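La pince d'essai

Le carton de chez Flositz arriva un mardi matin, avec trois semaines de retard et un mot d'excuse imprimé en quatre langues. J'étais payée pour ne pas m'en formaliser. La revue à laquelle je louais mes opinions publiait chaque mois un banc d'essai, et ce mois-ci c'était le tour du kit Hurnis : deux pinces à main, des sangles, un logiciel, et la promesse, page 5 du manuel, que « toute personne sachant se servir un verre d'eau sait déjà enseigner ».

Enseigner à qui, le manuel le précisait plus loin. On tenait la pince, on attrapait les choses de la vie, et une machine, ailleurs, plus tard, se servait de nos gestes pour attraper les siennes. Le kit coûtait 2000 euros, abonnement non compris. Pour ce prix-là, me dit mon rédacteur en chef, j'espère qu'elle apprendra aussi à rendre la monnaie.

La société Jerier nous prêtait un étage dans un ancien atelier, avec des murs de brique rouge et des gaines au plafond, le tout d'un inachevé qui avait dû coûter cher. Il y avait des gens, beaucoup de sacs à dos, et cette concentration un peu boudeuse des lieux où chacun attend que quelque chose se synchronise. Une jeune femme de l'assistance technique m'ajusta les sangles en me demandant si je respirais. Je répondis que oui. Elle serra encore d'un cran.

« Commencez par quelque chose de simple, dit-elle. La fontaine à eau. »

Je n'avais jamais regardé une fontaine à eau comme un adversaire. Celle-ci se tenait devant la vitre, baignée de jour, sa bonbonne sur la tête, avec l'air d'une personne qui a vu passer d'autres journalistes. Deux robinets : le rouge pour l'eau chaude, le blanc pour les débutants. Je choisis le blanc. J'avançai la pince droite avec une lenteur de cérémonie, je la refermai, et je saisis très fermement quelques centimètres cubes d'air.

« C'est bien, dit la jeune femme. Les erreurs sont aussi des données. »

On m'avait dit des choses semblables au cours de ma vie, mais jamais avec un tel aplomb commercial. 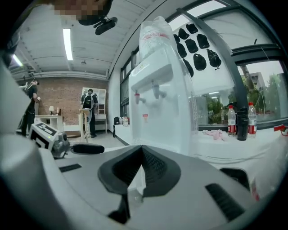
À la troisième tentative, je touchai le robinet. À la cinquième, je renonçai au robinet pour me rabattre sur une bouteille, qui était en plastique et ne m'avait rien fait. Elle tomba. Je la ramassai de la main, ce qui provoqua dans mon dos un petit soupir : la main, voyez-vous, ne comptait pas. Depuis neuf heures du matin, la main était un organe sans licence.

Il faut pourtant rendre justice au Hurnis. La prise est équilibrée, la gâchette est douce, et au bout d'une heure on cesse de penser à ce qu'on porte pour ne plus penser qu'à son épaule. La concurrence, je veux parler du Trujillo, que j'avais essayé en février, pesait davantage et sifflait dès qu'on l'inclinait. Le Hurnis ne siffle pas. Il émet en fin de prise une note discrète, que la brochure appelle « confirmation » et dans laquelle j'entendais chaque fois une réserve.

Vers midi, j'avais enregistré 37 gestes. Le logiciel les tria tout seul, avec une politesse de maître d'hôtel. Il en écarta la plupart sous la rubrique « intention non identifiée ». Je protestai. Mes intentions étaient limpides, je voulais de l'eau. La jeune femme fit défiler les courbes, pencha la tête et me montra une petite bosse sur l'écran.

« Là, vous hésitez.

– Je réfléchis.

– Pour la machine, c'est pareil. »

Nous déjeunâmes de sandwichs. Je mangeai le mien avec les doigts, en m'apercevant que je décomposais : approche, contact, fermeture, levée. Le pain s'y prêtait mal. À la table voisine, un garçon tenait sa fourchette avec une telle régularité que je me demandai depuis combien de mois il travaillait là et si quelqu'un, chez lui, s'en était inquiété.

L'après-midi fut meilleur. J'ouvris le robinet, je le refermai, j'emplis un gobelet aux trois quarts et je le portai jusqu'au bord de la table sans en perdre plus que la décence ne le permet. On m'applaudit. J'eus la faiblesse d'en rougir. Je recommençai sans qu'on me le demande, puis encore, pour la beauté de la courbe.

Le soir, j'écrivis mon article d'une traite. Je notai la prise en main, l'autonomie (environ 3 heures, à condition de ne pas trop hésiter), la traduction française du manuel, qui persiste à nommer le pouce « doigt principal ». J'attribuai quatre étoiles. J'en aurais donné une de plus si les sangles avaient été conçues pour quelqu'un qui possède des côtes.

Puis j'eus soif. J'allai à la cuisine, je tendis le bras vers le robinet, et je restai un moment comme cela, à mi-chemin, à attendre la petite note.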